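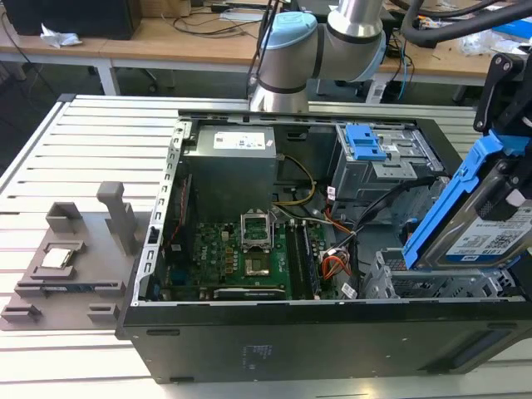

Open tower on the bench, two memory modules in and the processor socket empty.

Open day at the Morier repair hall, 6/27/24

The flyer promised 70 exhibitors and free soup. I can vouch for the soup, a lentil affair that ran out before noon and was then spoken of warmly by people who hadn't had any.

Morier used to be a mitten factory. The town rents it out by the bench now, and once a year the tenants sweep up and let the rest of us wander through. Burgi Aigner led our tour. She has a carrying voice and firm views on toasters, most of which she considers repairable and a few of which she considers criminal.

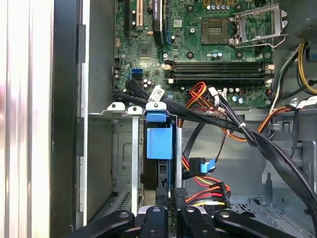

From there we went up to Rätsep, the upholsterers, where I was allowed to hammer one tack into a dining chair and then asked to stop. Their waiting list runs to January. A sofa costs more to re-cover than mine cost to buy, and I was told this with real sympathy.

Indrek Vasiliauskas fixes accordions at the end of the hall. He owns 61 of them and played us one, at length, by the only exit.
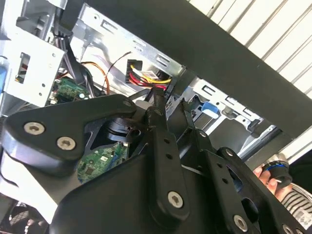
Inside the computer case, with the black linkage plates in front.

Parking is 200 yards off, uphill both ways as far as my knees could tell. Bring cash for the raffle. I won a lampshade.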